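Dorkholm Low Storage Cabinet: Set-Up and Care
Section 6: Placing, Loading and Locking

Reading time: 4 minutes

We use cookies to remember your language and region. Accept all | Settings

Read this section after the cabinet body has been assembled (Section 5) and before you put anything in it. You will need a spirit level, a crosshead screwdriver and the keys from the small parts bag.

6.1 Choosing a place

1. Pick a wall or the side of a desk group where the doors can open all the way. Leave at least 64 cm of clear floor in front of the cabinet.

2. Keep the cabinet off floor boxes and cable covers. The base has to sit flat along its whole length.

3. Set the cabinet down and push it up to its final position. Two people should do this. Push from the base, not from the top.

4. Lay the spirit level on the top, first along the length and then from front to back. Turn the adjustable feet until both readings are level.

Note: On carpet tiles, check the floor before you place the cabinet. A tile that has come up at the edge will catch the feet and can throw the doors out of line. Press the tile down or have it glued again first. Carpet also settles under weight, so repeat step 4 after about 6 weeks.

CAUTION: Do not drag a loaded cabinet. The feet can bend, and carpet tiles may pull apart at the seams. Empty the shelves and move the cabinet in its empty state.

6.2 Adjusting the doors

Each hinge has two screws. The front screw moves the door sideways. The rear screw moves it in and out.

1. Close the doors and look at the gaps around them. They should be even from top to bottom.

2. If a door leans, open it and turn the front screw on the upper hinge a quarter turn. Close the door and check again.

3. If a door stands out from its neighbor, loosen the rear screw on each hinge, slide the door in and tighten the screws again.

4. Open and close each door a few times. It should not rub anywhere.

Do not use a power driver on the hinge screws. The threads strip easily and replacement hinges are only sold in pairs.

6.3 Loading the shelves

1. Put the heaviest items in the lower compartments. Full ring binders and boxes of paper belong there.

2. Use the upper compartments for folders, forms and flat items you reach for during the day. Thin folders can lie flat on the shelf. Turn the label toward the door.

3. Spread the load over the full width of the shelf. The limit for one shelf is 9 kg when the load is spread evenly, and less if everything is stacked in the middle.

4. Leave a little room at the front of each shelf so that nothing presses against the door when it closes.

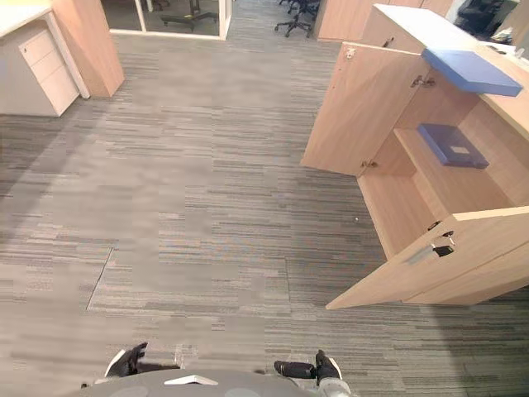
The top can be used as a counter for sorting. Flat file cases and document boxes are fine on it. Keep them back from the front edge while the doors are open, as people bending down to the lower compartments tend to knock things off. Don't stand or sit on the top, and don't put printers heavier than the limit on the rating label there.

6.4 Locks and keys

1. Insert the key fully before turning it. If it stops halfway, take it out and try again. Do not force it.

2. Close the door, hold it shut with one hand and turn the key clockwise until the bolt catches.

3. Take the key out and pull lightly on the door to check that it is locked.

4. Write down the number stamped on the key and store it somewhere other than in the cabinet. You will need it to order a copy.

CAUTION: Keys left in a lock stick out when the door is open. They can catch on clothing or bend if a chair rolls into them. Remove them when you load the lower compartments, and never lift or pull a door by the keys.

If a lock feels stiff, use dry graphite powder. Oil collects dust and makes it worse.

6.5 Cleaning

Wipe the doors and the top with a damp, well-wrung cloth and dry them straight away. Ink marks on the top usually come off with a mild dish soap. Scouring pads leave dull patches that can't be polished out. Vacuum along the base when you clean the carpet.

For spare shelves, hinges and feet, see Section 9, Parts List.

Related guides
Kovik Desk Group: Assembly and Cable Routing
Istuneo Task Chair: Height and Tilt Settings
Iglesias Wall Shelf: Fixing to Hollow Walls
Dorkholm Tall Cabinet: Anchoring to the Wall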